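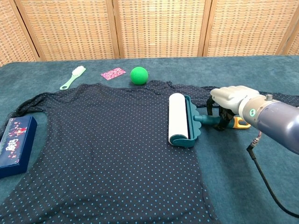
Fabric shrinkage and why the label is only half the story

I have been keeping notes on how much my shirts shrink, and after a year of it there is enough to write up. The method is dull. Each shirt is measured flat before its first wash and then again after washes one, two, four and eight. I take the chest from armpit to armpit, the body from the collar seam to the hem, and the sleeve from the shoulder seam to the cuff. Same steel rule every time, same table, buttons done up.

The main result is that most of the loss happens early. A plain cotton shirt from Erden lost 4 per cent of its body length in the first two washes and nothing I could measure after that. The chest barely moved. This fits what is known about woven cotton: the lengthwise yarns are held under tension on the loom and during finishing, and the first time they get properly wet without that tension they relax. Once relaxed, they stay that way. Width suffers less as the crosswise yarns are not pulled as hard.

Knits are worse behaved. The loops can change shape in both directions, so a jersey top can get shorter and wider at the same time. My two Climirow T-shirts both did this. They were bought together in the same size and one ended up noticeably squarer than the other. I put it down to where each was cut from the roll, but I can't prove it.

Temperature matters less than I had assumed. I washed one of a pair of identical shirts at 30 and the other at 40, and dried both on the line. The difference after eight washes was 2 mm in the sleeve, and I would not trust my measuring to better than that. The tumble dryer is another matter. A third shirt from the same order went through the dryer on its normal setting and came out 15 mm shorter in the body than the line-dried pair. Heat plays a part, but so does the tumbling, which keeps the yarns moving while they are damp and lets them settle closer together.

Jarmila Urban wrote to me in June, after my earlier post on hems, to ask whether a shrunken shirt can be pulled back to size. Partly, and it depends on the fibre. Cotton jersey will stretch while wet and hold some of it once dry. I got back half of what one T-shirt had lost by drying it flat with the hem weighted. It crept in again at the next wash. Woven cotton gave almost nothing – pressing it damp with a hot iron made it look longer until I measured it. Felted wool I have never rescued.

A few notes on measuring, for anyone who wants to try it. Let the shirt rest overnight after ironing, or you will be measuring the ironing. Smooth the creases out from the middle with a flat hand and don't tug at the edges. Mark the measuring points with a stitch of pale thread on the inside, as seams can twist in the wash and the point you used last time may have moved.

Next on the list is linen. I have two shirts waiting, one sold as pre-washed and one not, and the first measurements are already in the notebook.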